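Putting the Pantry in Order

It has been the practice of this household to review the pantry twice a year, once in February and once before the cold weather. The autumn review has now been completed, and I set down the results here for the benefit of relatives who have asked how the new arrangement is meant to work.

The previous arrangement dated from our move to Nurkholm. Dry goods were stored by date of purchase, which suited Endang Hidayat, who did most of the shopping at that time, but did not suit anyone who wished to find the lentils. Guests were regularly directed to the wrong shelf. Flour was bought twice in one month while a full bag stood behind the vinegar.

Under the new arrangement, each shelf is assigned to a type of food. Rice, flour and oats are kept at waist height. Canned goods have moved to the bottom, where their weight does no harm, and spices are to be kept by the stove in the small rack that Khairul Lau kindly passed on to us. Tea remains where it was. A proposal to move the tea was considered and dropped after one evening.
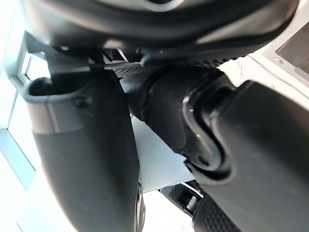 Nurkholm, 3 October 2018

Several items were removed in the course of the work. Two jars of pickled cabbage carried no date and were discarded. The large stockpot has been offered to Wahyudi Nugroho, whose kitchen is better suited to it, and he has agreed to collect it. The cake tins are under discussion.

For storage we have settled on glass jars in two sizes, 300 ml and 1000 ml. The smaller size is intended for seeds, dried fruit and baking powder. The larger one holds most of a standard bag of rice, and the remainder goes into the pot that same evening - an arrangement to which there have been no objections. Labels are written by hand in pencil on paper tape, so that they may be corrected. Members of the household are asked to write the contents first and the date beneath it.

The shelves themselves were wiped down with warm water and a little vinegar, then left open until the following morning. I would recommend this to anyone undertaking similar work, as fresh paper liners do not lie flat on a damp board. Ours had to be cut a second time on the left side, where the wall is not straight.

One matter is outstanding. The onions have no permanent place, and until a suitable basket is found they will stay on the back steps. Suggestions may be left in the comments or given to me in person.

Bayu Hidayat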